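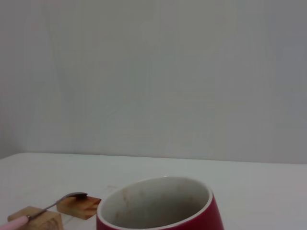
机器来了以后我还要不要排早班，Amos Tillman 问的就是这一句，他在启动会上没有问别的。我们当时答不上来，后来花了三个星期才把班表改定。这篇教程按我们在 Brusar 茶水间和餐具回收点的做法来写，给打算在公司食堂或茶水间用机械臂收拾杯子、勺子的同事参考。重点放在人的工作怎么调整，设备安装请看供应商手册。

适用范围

本文适用于小型桌面工位：一台机械臂，一张桌子，餐具以马克杯和金属勺为主。我们用的调度软件是 Witico，餐具架是 Brandes 的。换成别的产品，步骤大体一样，菜单名称会不同。

第一步：先记录现在的活是谁干的

上设备之前，请跟一个完整的班次，把每件事写下来：收杯、倒残液、分拣勺子、预洗、装架、擦桌子、补货、回答别人“杯子在哪儿”。我们统计下来，一天要经手 410 件餐具，其中收杯和装架最费时间。擦桌子和补货很零碎，没有人写进岗位说明，可是每天都有人在做。

记录时让干活的人自己写，主管不要代笔。主管写的那份漏掉了倒残液。

第二步：决定哪些交给机器

适合交出去的动作有两个特点：位置变化小，出错后容易补救。把杯子从桌面拿到架子上，可以交。勺子比较麻烦，平放在桌上时勺柄贴着台面，夹爪不容易伸进去。我们的办法是用两块小木块把勺子垫起来，一块托勺头，一块靠近勺柄，下面留出空隙。

下面这些先留给人：
有裂口的杯子
杯里还有液体的
内壁有茶渍、咖啡渍的，是直接装架还是先泡，由人判断
客人自己带来的杯子

第三步：整理桌面

1. 选白色或浅色台面，杯子和台面颜色差别大一些，识别更稳定。
2. 桌子后面的墙上不要贴通知。我们原来的值班表贴在墙上，后来挪到了门边。
3. 杯子之间留出 20 厘米。
4. 勺子斜放也可以，勺头不要碰到杯口。
5. 一次只处理一小组餐具，处理完再摆下一组。

第四步：教机器动作

由平时收餐具的人来示范，工程师在旁边操作软件。在 Witico 里新建任务，选“示范录制”，手动带着机械臂做一遍，保存。换一个杯子的位置，再做一遍。勺子单独建一个任务，不要和杯子混在一起。

示范要算工时，这一点务必事先和人事说清楚。我们开头把它当作“顺便帮忙”，结果有人下班后留下来录动作，没有加班费，后来补发了。录制的名字也要写明是谁做的，出了问题方便找本人商量。

第五步：试运行

试运行期间旁边必须有人，急停按钮放在伸手能碰到的位置。每次失败记三项：什么餐具、停在哪一步、人花了多长时间处理。只记失败次数没有用，有些失败几秒钟就能扶正，有些要把整张桌子重摆。

我们试运行一共记录了 791 次抓取。杯子的问题多数出在摆得太密，勺子的问题多数出在木块被碰歪。木块后来换成固定的位置，在桌上做了记号。

第六步：重排班表和岗位

这一步最好在试运行结束前开始谈。我们的改动如下：
早班保留，开始时间推迟到七点半
装架的时间减少，增加巡看和补摆
每班指定一人负责机器，按月轮换，有岗位补贴
原来没写进说明的擦桌子、补货，正式写进去

轮换请保证每个人都学过复位和急停。只有一个人会操作的时候，那个人就请不了假，十月我们碰到过一次。

也要听一听不愿意学的人的理由。有同事说，收餐具时可以和各部门的人说几句话，坐在机器旁边就没有了。我们把送干净杯子到各楼层的活留给了她，没有再自动化。

第七步：定期复查

每个月检查下面几项：
夹爪软垫有没有磨损
木块的位置有没有移动
杯架是不是换过型号
班表上写的工作和实际做的是否一致

最后一项要当面问，不要发问卷。复查结果写进 Ustatent 的共享文档，班组和工程师都有修改权限。

常见问题

杯子被夹起后倾斜
先看杯子的形状。杯身越往下越宽的，夹的位置要低一些，重新示范一次即可。

勺子从木块上滑落
两块木块离得太远，或者高度不同。换成同一高度的再试。

机器停下后没有人知道
提示音默认是关闭的，在“设置—通知”里打开。噪声大的房间可以另接一盏灯。

班组觉得活反而变多了
把第一步的记录拿出来对照。多数情况下是补摆的时间没有算进班表，加上之后再谈人手。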